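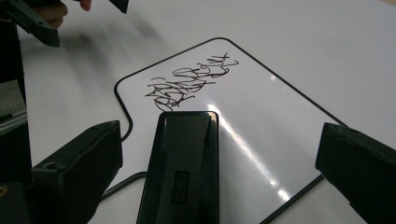 I spent this month working out how to keep small dry-erase boards clean at the community classroom in Stockdale. Posting what I learned in case you run a room like ours. Long thread.

Our boards are the lap kind, white with a thin black edge. We have 20 of them. They get used flat on the tables for spelling and arithmetic, and they come back covered in scribble.

Most of the scribble is black. Kids test the marker first, then do loops, then cross the loops out, then go over the whole thing again. That's normal and I don't try to stop it.

The problem is what's left afterward. By August every board had a gray haze and a few had old writing you could still read under the new writing.

First thing I changed: when we erase. We used to collect the boards at the end and I'd wipe them the next morning. Now they get wiped before they leave the table. Ink that's a few minutes old comes off with one pass. Ink from yesterday takes four or five.

Second thing: how we erase. Go in one direction, overlapping a little. Scrubbing in circles over a thick tangle of ink just moves the dust around and you get a gray cloud the size of a plate.

Start at the lighter end of the writing and work toward the heavy part. If you start in the heavy part the felt loads up right away and you drag it over everything else.

Erasers. Ours are the basic black plastic ones, the deli brand. They fit an adult hand and most kids over 8 can manage them. The little ones use both hands, which works fine.

I tried a few other things in place of erasers. Paper towels work but we went through a roll in a week. Old socks work well and wash well, but they end up on people's hands as puppets. Tissues fall apart.

Clean the eraser too. I ignored this for a long time. Take it outside, hold it felt side down, and knock it against a brick or a step until the dust stops falling. Then wipe the felt with a barely damp cloth and let it dry overnight.

Don't use it damp. A damp eraser leaves a film and the next marker skips over it.

I write the cleaning dates on a card taped inside the cupboard door. Nothing fancy. It stops me from thinking I did it last week when it was last month.

For old marks that won't lift: draw over them with a fresh dry-erase marker, wait a couple of seconds, and wipe. The new ink loosens the old ink. It sounds wrong but it got most of ours off.

If that doesn't work, a little rubbing alcohol on a cloth. Test a corner first. Open a window. I do this part myself after the kids have gone home.

If someone used a permanent marker, same method, draw over it and wipe, then alcohol. We had two boards like that. One came clean. The other has a faint line and now it's the board people use for tic-tac-toe.

Things I would not use again: the rough side of a sponge, scouring powder, and window cleaner with ammonia. The sponge took the shine off one board and that patch has held ink ever since. It can't be fixed.

About shine. Glossy boards erase better than dull ones, in my experience. The tradeoff is glare. Under our ceiling lights you get a bright streak right across the board and the kids tilt their heads to see what they wrote.

I moved two tables away from the window and that helped some. Turning the board a few degrees helps more. I also turned off the front row of lights for the morning group and there were no complaints.

Markers matter more than I thought. We had a mixed box with no labels, and half of it was nearly dried out. Dry markers leave thin scratchy lines that people go over again and again, so you end up with more ink on the board.

I went through the box one afternoon with scrap paper. Anything that didn't give a solid line on the second stroke went out. That cleared more than half the box.

Store them flat, caps on tight. Ours used to stand in a cup tip up and they ran dry from the tip. Flat in a shallow tray is better. The tray is a lid from a Britusis storage tub whose bottom half cracked.

On buying: I priced new boards before I started all this. The Fondside shop in town had them, and so does Cladard online if you search item 3124. A full set would have used up our supply money through winter. Cleaning the old ones cost me a bottle of alcohol.

If you do buy, run your thumb along the border first. Some have a sharp corner where the edging meets. Rounded corners are better. They don't dig into legs and they don't catch on each other in the stack.

Stacking: face to back, with a sheet of plain paper between if you have it. Any grit caught between two boards will scratch the top one when you slide it out. We use the blank sides of old worksheets. A ream would do it, but we had a pile of 1000 sheets sitting in the copy room going yellow, so we used those.

Check the backs as well. Ours had tape, stickers, and one wad of gum. Put a gummy back against a clean front and you get to do the front again.

The routine we ended up with. Wipe at the table. Erasers into the tray with the markers. Boards into the cupboard with paper between. Erasers knocked out once a week. Alcohol once a month on whatever needs it.

It takes the kids a couple of minutes at 11:30, before they line up. One table wipes, one table stacks, and they swap the next day. There was some arguing over who got to bang the erasers on the step so that goes by turns too.

Someone asked by message whether the haze ever goes away completely. On most of ours, yes. On the oldest three, no. They're readable, so they stay in the stack.

Someone else asked about the big wall board. Same rules, but use a longer stroke and start at the top so the dust falls on the part you haven't done yet. Then wipe the ledge. Ours had a ridge of black dust on it and every sleeve in the room was picking it up.

Next I'm sorting out the chalk cupboard. I'll post if there's anything useful in it.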